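Slide 6 – Clearing out a home office

Start with the paper count. Bilthorpe moved house in April and had 3978 sheets to sort, more than 1000 of them old bills.

Say it slowly: two piles only, keep or shred. A "maybe" pile never gets looked at again.

Mention the Lemma folder labels – pass the sheet around.

Tax papers stay together by year. Ask who still has paper bank statements.

Pictures, then questions.

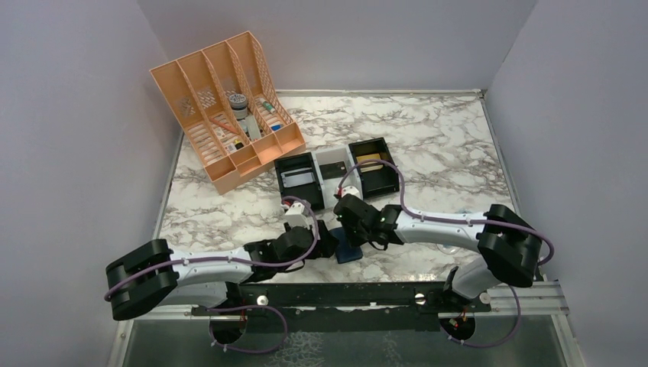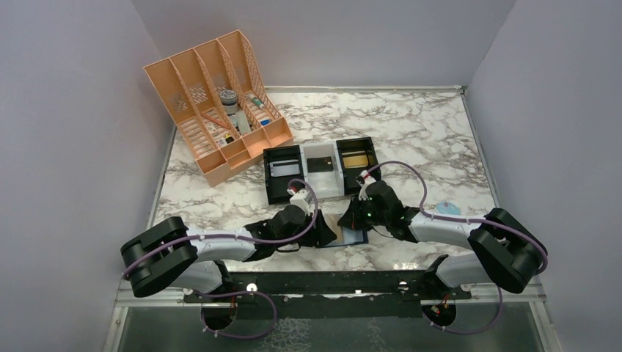
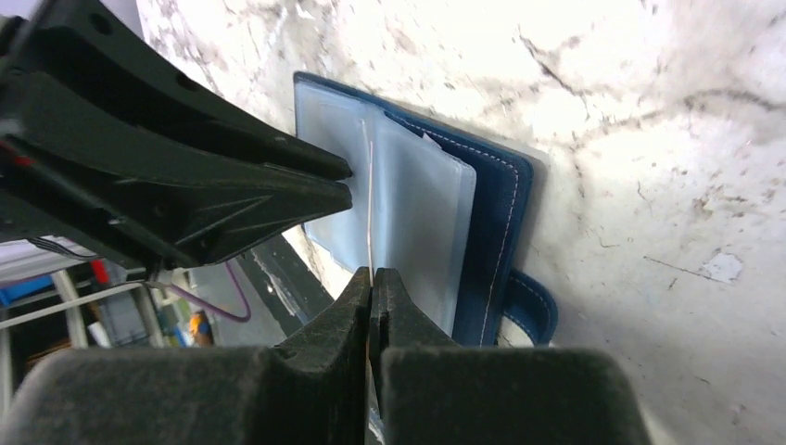
Desk organizer (first two), card folder (last)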